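4. Recording your first demonstrations

Right, this is the fun bit! You'll be holding the Oretus hand gripper yourself and doing the job the way you'd like the robot to do it. I'm assuming you've done section 3 and the gripper is paired.

1. Clear a patch of table and put the basket where you can reach it without stretching.
2. Squeeze the trigger fully, then let go. The fingers should close and open smoothly - if they catch, go back to the finger fitting page.
3. Press record and wait for 2 beeps. I still jump the gun on this one.
4. Bring the gripper in low and fairly slowly, with the fingers open.
5. Close on the item, lift, move it across, open, and back away before you press stop.

Note: Valeriano Cordero did 310 takes for our Kanport basket set, and the good ones were all a bit slower than felt natural.

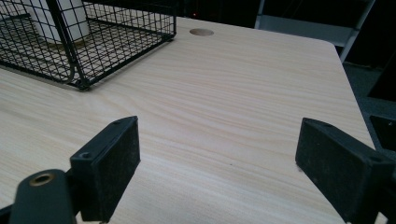

6. Shift the basket a hand's width between takes, and turn it now and again. If it never moves, the robot learns one spot and gets lost anywhere else (ask me how my first week went).
7. Wipe the finger pads with a dry cloth when you stop for a break.

Caution: keep your other hand well out of the way while recording, and don't put your own fingers between the pads.

If a take goes wrong, hold the stop button until the counter drops by one, then carry on from step 3.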